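Chapter 9
Pressing Buttons: Retrofit Control of Household Appliances
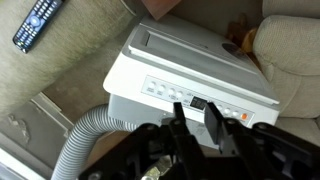
Catarina Barros objects to the word "retrofit" in the title, on the grounds that nothing is fitted to the appliance at all, and that a buyer who reads the word will expect wires. Her objection is fair. The term is kept in this book because the suppliers use it, and the reader will meet it in their catalogs.

9.1 What is being sold

A button-pressing kit lets a robot arm run an appliance through its own front panel. The kit reviewed in this chapter is the Zadamo, sold by Vesard. It has 3 parts: a two-finger gripper, a small camera mounted at the wrist, and software that stores a map of each panel. The buyer supplies the arm.

A portable air conditioner is a useful first task. The round white buttons on the panel share one shape and color, so the software must tell them apart by position. The single orange button at the right end gives it a fixed point to work from. A segment display between the two groups of white buttons gives it a second one, and also a place to look for a result after each press.

9.2 Finger choice

The narrow finger is used for pressing. The broad, flat one covers too much of the panel and can touch a neighboring button – a fault that the log records as a double press. The fingers may be held open during the approach, provided that the broad finger is kept clear of the panel surface when the narrow one makes contact.

9.3 Terms of the offer

Vesard sells the Zadamo outright or on a service plan. The plan covers 500 stored panels and replacement of worn finger pads. Panels with touch-sensitive glass are excluded. Vasco Esteves, in his review of the December release, gave the kit 77 points out of 100 and took most of the lost points from the setup procedure, which must be repeated whenever the appliance is moved.

9.4 Terms used in this chapter

Approach: the motion that ends just short of contact.
Dwell: the time a button is held down.
Panel map: the stored positions of all controls, measured from one fixed point.

Section 9.5 begins with the panel map, as both the approach and the dwell are set from it.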